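8 Sep 2023

Spent the morning on the celebrity gossip sorter again and I have opinions! We're up to 2461 items from the Clirkik feed, and the thing still can't tell a real engagement from a perfume ad (to be fair, neither can I half the time). It flagged 244 "secret weddings" overnight. I read through a batch with my coffee and found 12 that were just people wearing white to a premiere.

Wandlow's rumor pages are the worst of the lot. They rerun the same breakup every January with a new headline, so I've started matching on the quotes and skipping the headlines altogether. Much better, though it did merge two different feuds into one giant feud, which I kind of loved.
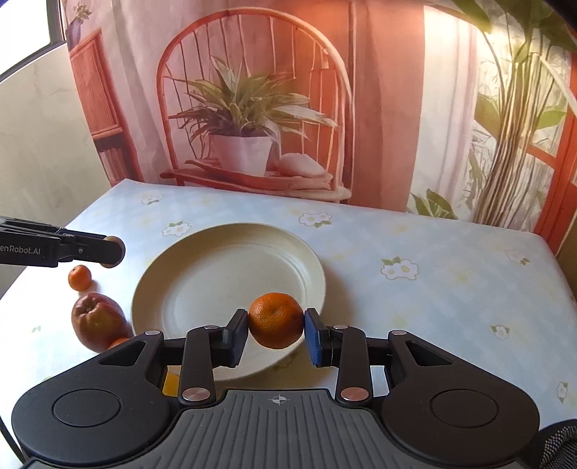

Mandarin held between the blue finger pads.

After lunch I switched to the Drorkport red carpet set. Eight duplicates left, all from the Lindqvist after-party, all the same quote about the shoes. Left them in for now. Need to ask whether "close pals" counts as dating, my vote is no unless there's a vacation involved. Rerun the wedding batch tomorrow with the perfume words blocked.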